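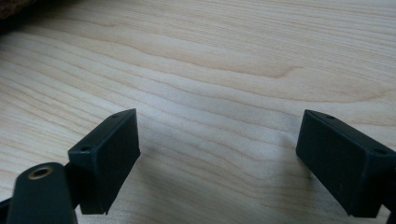 When does the Plorusdale library move back to Kinnear Street? The doors open on Monday 17 September at 9.30am, and the temporary counter in the church hall closes at noon on the Saturday before.

6 September 2018
By Yara Yammine

The building has been shut since June for work on the roof and the heating. The roof was finished on time. The boiler took longer than planned because a part had to be ordered twice, and that accounts for most of the delay members have been asking about.

Opening hours stay as they were, with one change. Thursday evenings will now run until 8pm. Dougal Baxter will be on the desk for the late session and can renew cards, take payments and help with the printer. The printer still only takes coins.

Loans made during the closure do not need to come back early. Anything due between now and the end of the month has been extended by two weeks, and you do not have to ring us about it. We lent 2,029 books from the church hall over the summer, and 428 of them are still out. If you have one with a green slip inside the cover, it belongs to the county store, so please hand it in at the desk and don't use the returns box.

The children's books are now at the front, next to the window, where the newspapers used to be. Newspapers have gone upstairs to the reading room. There is a lift, but anyone who would like a paper brought down can ask. Large print is on the ground floor as before, and Aaliyah Tremblay has put the crime titles together on their own shelf after several requests.

Local history will be the last section to return. The boxes are in store at Wivever and will come back in two loads in October. Until then, parish maps and the school registers can be seen by appointment only. Ruairi Lennox is taking names.

The Tuesday reading group starts again on 18 September at 2pm. There are 40 chairs in the new meeting room, so there is space for more people than we could fit in the hall. The first book is a short one, and copies are at the desk.

The book sale in the church hall raised £710. It will go towards audiobooks. Thank you to all who brought cakes. Two cake tins and a blue umbrella have not been claimed.

Recent items
Summer reading: who finished
Parking on Kinnear Street during the roadworks
Archie Guthrie retires from the mobile library
Donating books: what we can and can't take

Contact: ask at the desk or write to the Plorusdale Library Newsletter, Kinnear Street
© 2018 Plorusdale Library
Back to top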